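Do Trays Save Time? A Look at Table Clearing in a Shared Kitchen
Student project report, Household Studies, September
Submitted by Montserrat Montoya

1. Why I picked this

The handout for this unit repeats a claim I have heard all my life, that a tray makes clearing a table faster. No source is given. Hebden House, where I live, has a shared kitchen with a long pale table, and people there carry dishes by hand, mostly badly. It seemed like a cheap thing to test.

I should say that I expected the tray to lose. My feeling was that loading and unloading would eat up whatever you saved in walking.

2. What I used

The tray is cream plastic with a raised, rounded rim. I bought it secondhand, and it was clearly meant for somebody younger than me. The dishes were the everyday ones from the cupboard, a plate and a cup for each place, set for 4 people. I left out glasses after the first practice run, when one tipped over on the way to the sink.

The distance from table to sink is 325 inches by the route you have to walk, which goes around the end of the counter. I measured it twice because the first number looked too long. It was right. The kitchen is badly laid out.

3. What I did

Each run started with the table set and ended when the last dish was beside the sink. I did half the runs by hand and half with the tray, switching every time so that getting tired would affect both the same way. My roommate ran the stopwatch. She knew which method I was hoping would win, and I can't rule out that this mattered.

The rule for the tray runs was that everything had to go in one trip. The rim helped more than I had guessed. Cups slid toward it and stopped there, and I could walk at a normal pace.
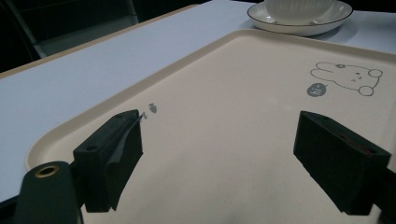 Stacking was the harder part. A cup sitting on its plate takes up the whole width of the plate, so with place settings left together I ran out of tray almost at once. Taking the cups off and piling the plates fixed that but added a step, and the step went on the clock.

4. Results

Added up over all the runs, clearing by hand took 700 seconds and clearing with the tray took 400. That is a bigger gap than I wanted to find. Most of it comes from walking, and in a kitchen with the sink next to the table I doubt you would see much of it.

5. Problems

I was the only person carrying. I also got better at stacking as the day went on, which makes the later tray runs look good. I never timed putting the tray away or wiping it, and the handout doesn't mention that either. A fair test would count both.

The dishes had no food on them. Real dinner plates need scraping before you can pile them up, and I have no idea what that does to the numbers.

6. What I would claim

With clean dishes and a long walk, the tray was faster for me. I wouldn't go further than that, and I don't think the handout should either. If I did this again I would use several carriers and a timekeeper who hadn't heard my opinion.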